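Handout 7: Small plants in a shared work room
Indoor Plant Care, Himamia Adult Education
June 2023

In the last handout we looked at windowsills. This time the subject is the plant that stands on a table or near it, in a room where people are working. Please read these notes before the practical part and bring your own pot if you have one.

1. The wall behind the plant

Many of us rent a place in an old building, and there the wall is often bare brick. A brick wall is pleasant behind leaves, but it is not the same as a painted one. If it is an outer wall, it becomes cold in January, and a pot that touches it will be cold too. Leave a space of two fingers between pot and wall. Also look now and then at the foot of the wall, where dry leaves and dust collect.

Color is the second point. Against red-brown brick a plain green plant is seen very well. A plant with pinkish-purple leaves and a green edge is nearer to the brick in color, and it helps to give it a white pot, so that the eye finds it. 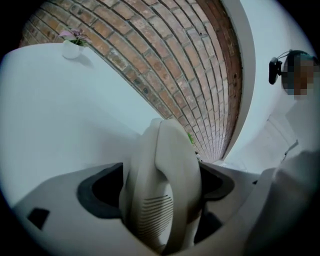

A white table gives back some of the light that falls on it, and the lower leaves profit from this. It also shows every drop and every crumb of soil, so the saucer is not optional. In the course we use the Lenora saucer, but any saucer wider than the pot will do.

2. Water

A small pot dries quickly. Do not water by the calendar. Put one finger into the soil to the first joint – if it feels dry there, water slowly until a little comes out below, wait, and then empty the saucer. In a work room the plant is often watered by two persons on the same day, and by none in the holidays. Agree on one person and write the name on the pot.

3. Where on the table

Keep the plant toward the end of the table, out of the way of sleeves and cables. Anything with keys or buttons should stand well apart from it, because water runs further on a smooth table than one expects. When there is no place left, put the pot next to the table instead of on it. Plants with pale variegated leaves usually need more light than the green ones, so they should get the brighter position.

Turn each pot a quarter when you water. After some weeks you will see that the plant grows more evenly. 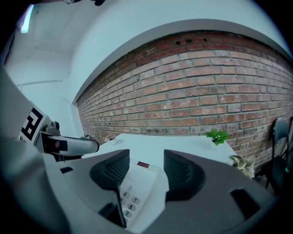
Closex wrote to us after the previous course that their office had kept all pots together on one table, and that the green plants did well there while the variegated ones slowly lost their pattern. They moved those nearer to the window, and the new leaves came with the pale parts again. The old leaves stayed as they were.

This agrees with what we see at the Henao room. A leaf which has already turned green will not change back, so please judge only by the new growth.

4. For the practical part

Choose one plant in your own work room. Note the distance to the window, the kind of wall behind it and the date of each watering. Continue for 36 days. Half a page is enough, and drawings are welcome. Bring the notes also if the plant has died.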